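Two bricks, 306 times

April was mostly bricks. I had planned to move on to cups and lids by the middle of the month, but the stacking and unstacking set took longer than I wanted, and I would sooner write down why than pretend the schedule held.

The task is simple to say. Two toddler-block bricks sit stacked on a padded mat. The hand comes in, takes the top one off, and sets it down on the mat next to the other. Then the arm goes back to where it started and the recording ends. One run of that is an episode. I drive the arm myself with a glove and a wrist tracker, and the learning side only ever sees what the head camera saw and what the joints did.

My target for this set was 306 episodes. I picked the number by dividing what was left of the 2,000 I promised myself for the year, so there is no science in it. I kept 222 after the first pass, then went back and recorded the rest again.

Most of what I threw out was my own fault. When I am tired I start the hand moving before the recording has started, so the first part of the reach is missing. I also have a bad habit of pausing over the object while I think about which fingers to use. A person watching would not care. The model does care, and the last version learned to hover. It would get above the brick and just stay there, the way I do.

So the rule now is that I decide on the grasp before I touch the glove. I look at the stack, pick thumb and two fingers or thumb and three, and then go. If I change my mind on the way down, I finish the run anyway and delete it afterward.
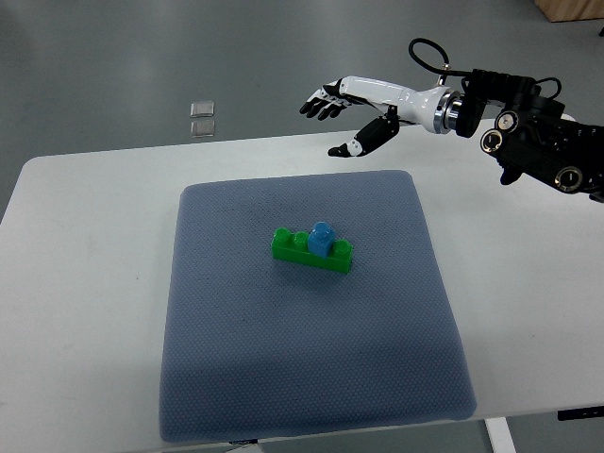 Start of a run: light-blue single on the green brick, hand open over the back of the table.

The start position matters more than I thought it would. In my older sets the hand always began in the same place and the stack was always square to the table edge. The model did fine on those and fell apart as soon as I turned the bricks a little. For this set I put the stack down at a slight angle most of the time, and I move it between runs. Sometimes it goes near the middle of the mat, sometimes close to a corner. I also change where the small brick sits along the bigger one.

I tried using a random layout script for this, a little thing called Nosero that prints a position and an angle before each run. It worked, but reading the screen and measuring slowed me down so much that I quit after 40 episodes. Now I just put the stack down without looking too hard at it and check the spread at the end of the session. If the plot has a hole in it, the next session starts there.

The mat stays. I went back and forth on that. On the bare tabletop the bricks slid whenever a fingertip brushed them, and half of my runs turned into chasing. The padding gives a bit and the fabric grips. The cost is that everything the model knows about bricks, it knows on a blue-gray mat. I will do a smaller set on other surfaces later, once the basic motion is solid.

Labeling is the dull part. I use Jorkar for playback and trimming, and each episode gets a start mark, a contact mark, a release mark and a one-line note. The notes are short. "Thumb late." "Good." "Bottom brick lifted too." That last one comes up a lot. The studs hold tighter than you would guess, and if I pull straight up, both bricks come along. A small tilt first fixes it. I kept a handful of the double lifts in a separate folder, marked as failures, for when I get around to training something that can tell the difference.

Files go to the Urnlow drive at the end of each session, and I check that the joint log and the video are the same length before I shut anything down. I lost a full evening in the winter to a log that had stopped halfway — the video looked perfect and there was nothing to go with it.

Training on the full set starts this week. Cups are next, and after those the lids, which I am not looking forward to.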